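Home | Features | Interviews | Workshop | About

Teaching by Holding Hands

April 2023 – 2 min read 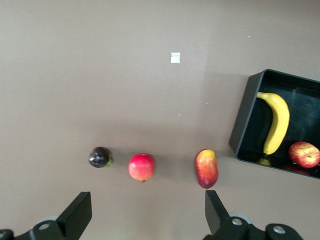
According to one operator at Pruvholm, the hardest part of showing a robot how to put fruit in a tray is being boring enough. "You want to be clever. You see a shortcut, you take it, and then the arm learns that you're a show-off."

The operator, who asked to go unnamed on the grounds that family members still believe the job is engineering, has recorded 2171 demonstrations by remote control. A good shift is 200. The arm copies everything, hesitations included.

"I used to pause before the mango. No idea why. After training, it paused before the mango. Very thoughtful, very respectful."

Before Pruvholm there was a spell at Skinby, where people grabbed the arm and pushed it through the task by hand. "Better feel, worse shoulders," is the verdict. The remote rig took nearly 36 hours to get used to, most of them spent closing on air next to a pomegranate.

And does the pupil ever beat the teacher? A long pause – mango length.

"On bananas, yes. I don't want to talk about bananas."

14 comments | 36 shares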